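Last updated: June
Print this page | E-mail this page

Jagged shadow edges on wood floor and table renders

Leonilde Veloso
I am rendering small interiors in Castance with one sun lamp. Wherever a shadow falls across planks or a tabletop, its edge comes out stepped, and flat grey surfaces look speckled. Shadow map is 500, bias is 3. Raising the bias moves the shadow away from the table leg but leaves the steps. Is this the map or the sampling?

Ernő Major
Two separate faults. The steps come from the map – 500 is far too small for a whole room. Double it until the edge is clean, then put the bias back to 1. The speckle is sampling noise, and the map has no effect on it. Fit the lamp's coverage to the floor you can see as well, or most of the map is wasted. 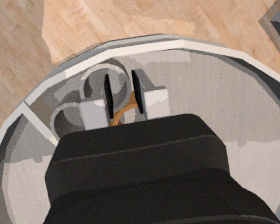
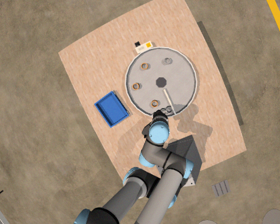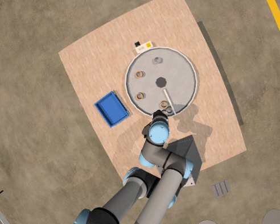 Renders with a round grey object on wood. Jagged light and shade edges show in the first.

If the grain still shimmers after that, it is the texture filter – a different setting, under Materials.

zanine29
Same problem here, went away when I updated. Not sure which version.

Guérin
The update only changes the default map size for new files. Old files keep whatever they were saved with, so open the lamp panel and check. Samples at 27 were enough for my floors.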